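Should you air your bed? A sleep adviser is not so sure

The first thing she wants to make clear is that she is not against clean sheets. "People hear me say one thing about duvets and decide I live in a cave," she says. She has spent most of her working life dealing with damp, dust and bad nights in rented homes around Dikbridge, and has lost patience with most of what is written about bedrooms.

We met at nine in the morning in the back office on Blackwood Road, where she keeps a folder of newspaper cuttings that have annoyed her. It is a thick folder. The top one promises that leaving your bed unmade will cure your sneezing.

"Will it? I'd like to see the bedroom where that happened," she says. "A heap of bedding dries a bit faster if you spread it out, fine. But if the room itself is damp, you're only airing it with damp air."

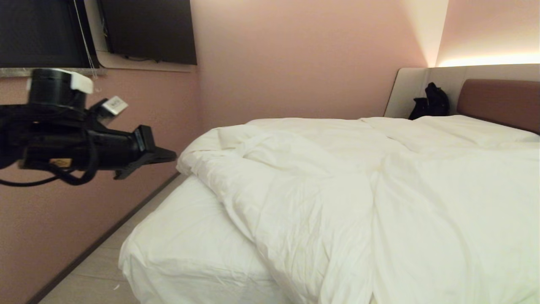
What the survey did and didn't show

Last winter the Clamitz housing survey went to 1,458 households and got 916 replies. One line from it has been repeated ever since: that 63 per cent of people who made their beds straight away said they slept badly.

I had planned to ask her what we should learn from that. She sighed before I had finished the question.

"Nothing. You learn nothing from it. It didn't ask what time they went to bed, whether they had a baby, whether they worked nights. Somebody who's up at five and out of the door might make the bed in a hurry and also be worn out. The bed didn't do it."

She is just as doubtful about the other camp, the people who say a tidy bed sets you up for the day. "I make mine when visitors are coming. My days are much the same either way."

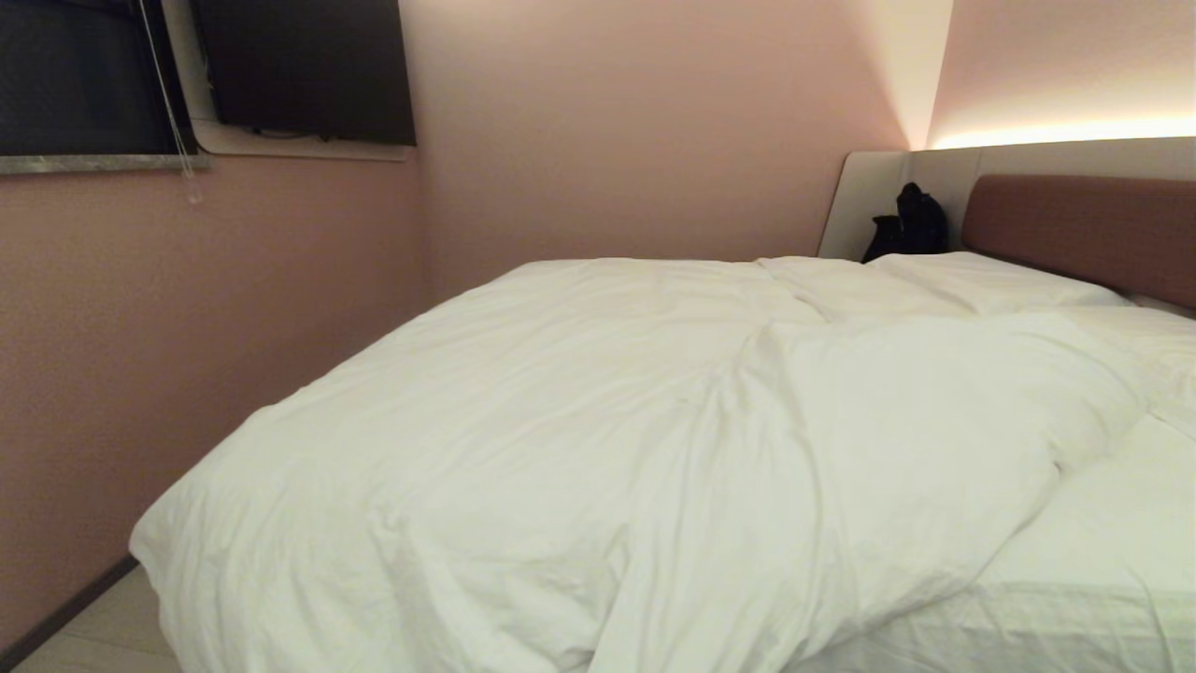 Perkuvell Tenants' Advice Team

So what does she tell people who ring up? Mostly she asks about the window. Is it ever opened, does it stick, does anyone dry washing in the room? She asks if the bed is hard up against an outside wall. Then she asks about the heating, and that is usually where the call gets longer.

"They want me to say buy this pillow. I can't say that. I've no idea if the pillow's any good, and neither has the person selling it, as far as I can tell."

I put it to her that some of the pricier bedding must be worth the money. She allowed that a duvet which is too hot is a real nuisance, and that a lighter one might help in August. Beyond that she would not go. She once bought three "breathing" mattress covers to compare them at home and could not tell which was which after a fortnight. 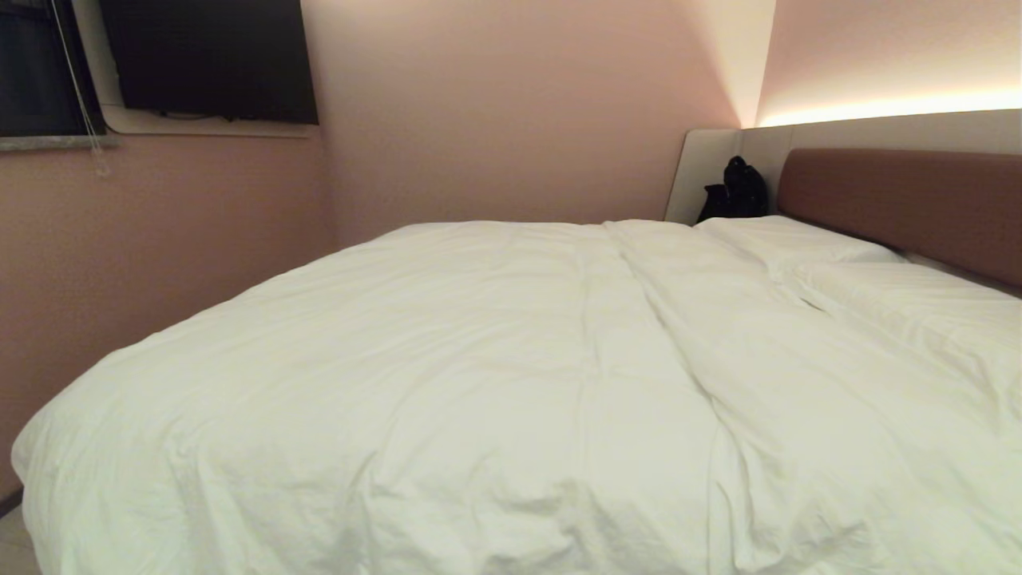 Her own washing routine is dull, she admits. Sheets and pillowcases go in once a week, or when she remembers, and the duvet itself goes to the launderette in spring because it will not fit her machine. She reads the care label first, having ruined one years ago by guessing.

Does she think any bedroom advice is worth following? A long pause. "If there's mould, report it, in writing, and keep a copy. That's advice. The rest is people filling a page."

I pointed out that I was also filling a page. She said she had noticed, and asked whether I wanted another tea before her ten o'clock call.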